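Status: usable, with complaints. Read the bit on blanks before you plot anything.

# Ernley colour words

What people in Ernley called a set of painted cards when we held the cards up and asked. The table has 1,384 rows, one answer per row. There were 30 cards, shown in two rounds, and the answers were typed up by two of us (Thilini Bhattacharjee and Gebremedhin Assefa) from handwritten sheets.

I'm told this sort of data can show how a town "sees" colour. I doubt it. It shows what people say when a stranger stands in front of them with a card on a Wednesday and they would like to get on with their shopping.

## Files

- `answers.csv` — the table
- `cards.csv` — paint mix for each card, as far as we wrote it down
- `spelling.md` — what was changed in typing up, and by whom
- `old/` — the first attempt at grouping, kept so that you can see why it was dropped

## Columns

| column | what it holds |
|---|---|
| `card` | number on the back of the card |
| `round` | first or second |
| `said` | the answer as written on the sheet |
| `tidy` | the same with spelling fixed |
| `group` | our basic colour word, or empty |
| `light` | `in`, `out` or `unsure` |
| `typist` | TB or GA |

`said` is the only column I would defend. `group` is an opinion. If your result depends on it, try your own grouping and see if the result is still there.

## Things that go wrong

**Blanks.** An empty `said` can mean the person shrugged, or that the sheet was illegible, or that whoever held the cards skipped one. We can't tell these apart any more. Please don't report them as "no name for this colour". The Sutter write-up did, and got a very nice chart out of it.

**Order.** In the first round the cards were in the same order for everyone. If you have just said "green" three times you start reaching for "lime" or "moss" to sound less dull. The second round was shuffled, and the fancy words thin out. I think that is the most interesting thing in the table, and also a good reason not to pool the rounds.

**Light.** `out` covers anything from full sun to drizzle. A card under the market awning was marked `out` by one person and `in` by another.

**Turquoise.** Gebremedhin puts it under blue. Thilini puts it under green. It is left empty in `group`, and neither of them is happy.

**Paint names.** Some answers are plainly off a tin. A few people asked whether we wanted the "proper" name, and what we said back wasn't written down.

## Comparing with Lirkuta

The Lirkuta list used printed cards and a closed set of words to pick from. Ours were painted by hand and people could say what they liked. Lining the two up row by row makes little sense to me, though Arno has a script for it if you must. It treats "no idea" as a colour.

## Green

The group with the most arguments in it. Strong, flat greens got the plain word far more readily than the greyish ones did, and the greyish ones account for nearly all the answers with "sort of" in them.

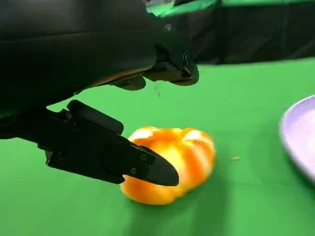 Bright green.
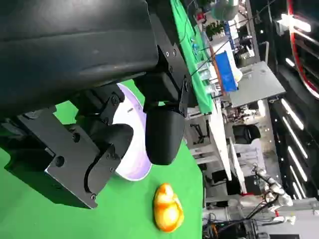

Whether "bright" is part of a colour's name or just a remark about it, we never settled. "Bright green", "dark green" and "pale green" all go to `green` in `group`, while "lime" does too but "khaki" goes to `brown`. I argued against the last one and lost. The notes are in `spelling.md`, under K.

## Use and changes

Use it for whatever you like, and say where it came from. Please don't call it a survey of Ernley — people who walked past us aren't in it, and there were a lot of them.

Corrections are welcome if you give the row and the round. Requests to add hex codes will be closed. In August the `tidy` column was redone after we found "gray" and "grey" being counted apart, so any copy older than that should be thrown away.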